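# Right hand won't let go after a grip fault, left hand fine

**gernberg_nights**

Posting before I do something with a pry bar. We have a humanoid on a box-moving job: walk up to the table, take a blue box, move it to the next station, repeat until the humans get bored. It ran 1,468 cycles without a complaint. Then the right hand closed on a box, the controller threw "grip force timeout," and the fingers stayed shut. The left hand went on taking commands as if it had never met the right one.

Clearing the fault gives me about ten good picks and then it comes back. It came back at cycle 2,141 and again at 2,315, so I can't even set my watch by it. The legs keep balancing the whole time, which sounds like good news until you remember it's balancing while attached to a box on a table.

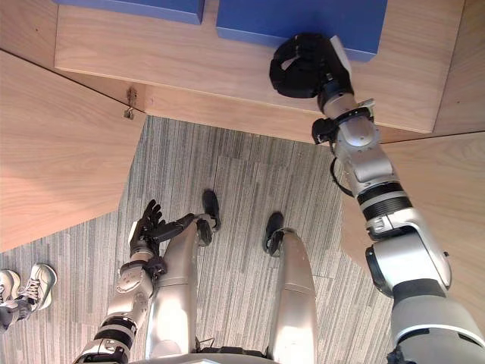

*Right hand on the box, left hand open. View from the head.*

What I've tried so far:

- rebooting the hand controller (works, briefly)
- rebooting everything (works, briefly, takes longer)
- dropping the grip force to the lowest setting, after which it dropped a box on my foot

The boxes aren't heavy, for the record. My foot would like that noted too. Is this a motor, a cable, or a setting I haven't found?

---

**Ismail Radwan**

Cable, most likely. Check the run from the wrist down the forearm before you order anything.

We had the same fault at Gillthorpe in February and I spent 2 days tuning force thresholds, very scientifically, on a hand with a bad connector. When the arm reached far forward, the slack went out of the cable and the position feedback dropped for a moment. The controller no longer knew where the fingers were and did what it had been told to do, namely hold on.

To find out whether yours is the same:

1. Support the robot on its hoist and get everybody clear.
2. Start logging finger position and bus errors on the right hand.
3. Run the reach motion slowly with no box.
4. See whether the dropouts line up with full extension. If they do, power down, lock out, then reseat the connector and give the loop more slack.

If the log is clean, swap the left and right hand settings files and compare them line by line. Somebody may have "improved" one.

Please also stop clearing the fault with the robot standing free at the table. If the hand opens late and the legs have been leaning on it, the correction step can be a big one – and it goes wherever your feet are.

---

**magbanua_fan**

turn off the timeout. no timeout no fault

---

**finley_bench**

Please don't do the one above. The timeout is how you know the hand is stuck.

I agree with Ismail on the cable, but look at the edge of the box as well. Ours used to hook its fingers under the front and pull against the tabletop, so the motors sat at full load until they tripped. Moving the grasp point up a little fixed it. I'd still do the cable first, as it's free.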